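Padilla Board Care - Common Questions
Jan 23, 2025
By Precious Cruzado
Search this site Go
Print | E-mail

How often should I oil a maple board?
Once a month for the first year, then whenever the wood looks pale or feels rough. A board that gets daily use needs it more often than one that hangs on a hook.

Which oil do you use?
Food-grade mineral oil. Olive oil and corn oil turn sticky and start to smell, so keep them for cooking.

Can it go in the dishwasher?
No. Wash it by hand with warm water and a little dish soap, dry it with a towel, and stand it on edge overnight.

My board has a small crack at a glue seam. Is it ruined?
Usually not. Let it dry for a week, work wood glue into the gap, and clamp it for a day. If the crack runs right through - or opens again after clamping - send it in. We glued up 198 boards last year and most of the repairs were quick.

Do dark streaks mean the wood is bad?
They are mineral streaks, common in maple. They do not affect strength and will not wash out.

Do you resurface old boards?
Yes, up to 24 inches long. We close the repair bench for the last two weeks of November, so plan ahead if you want a board back for the holidays.

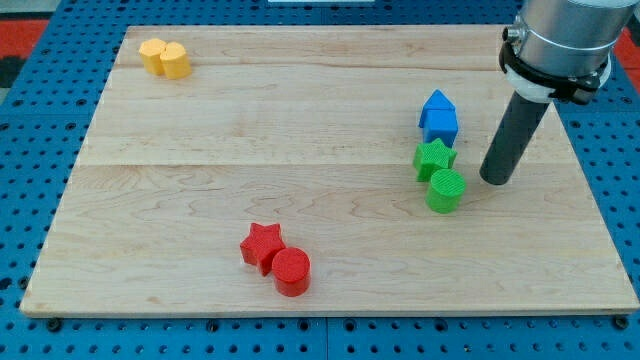 Return shipping on repairs is paid by the customer. Put your name and phone number inside the box, and leave any feet or handles attached.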